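Subject: Re: [sanctuary-talk] New pair will not share the night house
Date: Tuesday, January 30, 2018

Hello all,

On Sunday evening a member wrote:

> We took in two older female goats from a closed petting farm. They are
> fine together in the field, but at night the bigger one stands in the
> door and the other stays out in the rain. We have only one house.
> Should we separate them, or wait until they make peace?
> Also, how long do you keep new animals away from the herd?

I answer from our place at Zevholm, where we have 27 goats and a few sheep, nearly all of them from closures or seizures. I am not a vet, so please take this as the experience of one keeper only.

For the door, I would not wait. We had the same trouble with a goat named Heder, who came to us in June with her sister. She did not fight. She only stood in the opening, and the sister understood this very well and slept against the fence. After nine nights the sister had a cough and we needed antibiotics. What helped us was a second opening in the opposite wall. A goat can guard one door but she can not guard two. We cut it with a hand saw in one afternoon and hung a piece of heavy canvas over it against the wind. 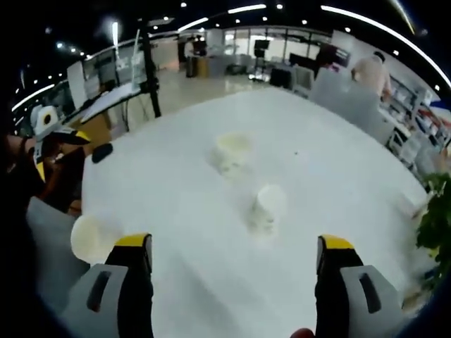

If you can not cut the wall because the house is rented, put a large straw bale inside, standing across the middle, so that the animals do not see each other when they lie down. It is not so good as two doors but it is better than nothing. Please also look if the bigger one still has long horns and the other has not. In this case I would divide the house completely for the first weeks.

About the quarantine, we keep 30 days, and we do not make it shorter even if the animals look healthy. We take a fecal sample in the first week and again before they meet the herd. Two times it happened that the first sample was clean and the second was over the limit for worms. Use separate buckets and separate boots. We painted the handles of the quarantine buckets red, and the mistakes became fewer.

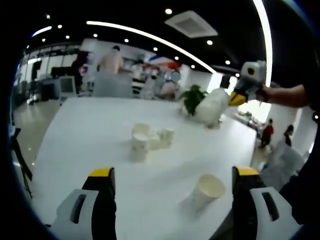 One more thing, because you wrote that they are older. Feel the ribs and the backbone with your hand every week and write it down. The winter coat hides very much. Essien, our oldest wether, looked round like a barrel in December and under the hair he was a 2 on the scale of 5. Now he eats soaked beet pulp alone in the Arkent pen, twice a day, and he is slowly coming up.

Could you tell us what size the house is, and which hay you feed? If somebody on the list has used rubber mats instead of straw with arthritic goats, I would be glad to read it too. Ours slip a little when they stand up.

Greetings from Zevholm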